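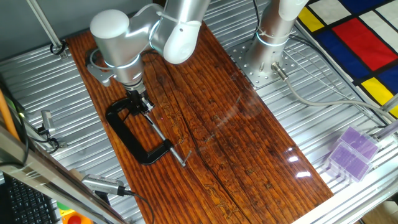

A black C-clamp on a reddish-brown board

Royal questions, answered (the ones you keep sending me)

Do royals really have to curtsey to each other?

They do, or at least they're meant to! It depends on who's in the room, who's married to whom and how formal the evening is. I once tried to draw it out on paper and gave up after the second lot of cousins.

Can I write to a member of the royal family?

Of course you can, and please do. You can start with "Dear Sir" or "Dear Madam" if the fancy wording scares you (it scares me). Send it in an ordinary envelope with a stamp on. I wrote one in April and had a very nice card back, which now lives on my fridge.

Do they get surnames?

Sort of. Plenty of them go without one day to day and dig one out when a form needs it, like at school or in the forces.

Why all the hats?

Daytime do, hat. Evening do, no hat, and possibly a tiara if you're a married lady with access to one. I own two hats and neither of them would get me past the gate.

What should I wear if I'm invited to a garden party?

Something smart you can stand up in for hours. Wedges, not stilettos, or you'll be stuck in the lawn like a tent peg. Eat a bit of lunch first too, the sandwiches are tiny and I had 12.
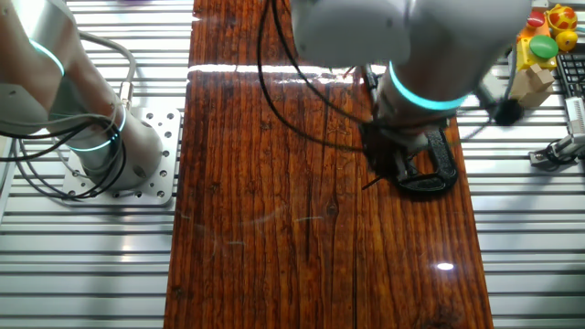 Sadao Tamura wrote in to say that I'm wrong about the lunch, and that the cakes are the whole point of going, so you should turn up starving and head for the tea tent before you do anything else. Fair enough, Sadao, I've changed my plans for next time.

Do you reply to every question?

I try! There were 1,404 in the inbox when I last looked, so bear with me. Kaede Yokoyama, yours about page boys' shoes is next.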